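Tableware Handling Participants, Stomthorpe
Flolleron Household Studies, Ref. 311

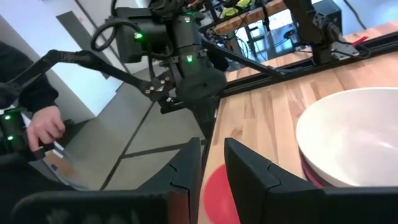 Flolleron is looking for adults to take part in a study of how people stack, nest and put away everyday dishes. The work covers bowls and small dishes of mixed size, color and finish, handled at a wooden tabletop. Results will be used to revise the Menzies storage guide, which sets shelf heights and stacking limits for shared kitchens.

What the session involves

Each participant attends one session in July, starting at 9 a.m. or 1 p.m. You will be given a mixed set of tableware and asked to clear it from the tabletop, sort it and place it on open shelving. The task is repeated with the sets in a different order. Written instructions are provided. Rest breaks are scheduled between sets, and water is available.

Who can apply

Applicants must be 18 or over and able to stand for up to 23 minutes at a time. You must be able to lift a full stack of dishes with both hands to shoulder height. Left-handed applicants are especially welcome, as the current group is mostly right-handed. Catering experience is not required. People who took part in the Emero cutlery study may apply again.

Please wear closed shoes and remove rings and bracelets before the session. Long sleeves should be rolled above the elbow. Gloves are not used. If a dish is chipped or broken, stop and tell the session lead. Participants are not charged for breakage.

Payment

Payment is $60 per session, made by bank transfer after attendance. Parking is free at the rear entrance.

How to apply

Write to Lotte Hendriks, Participant Office, Flolleron, Room 919, Stomthorpe. State your preferred start time, your dominant hand and your height. Questions about the tasks or access to the building should be marked for Archie Cruickshank. Quote the reference number on all letters.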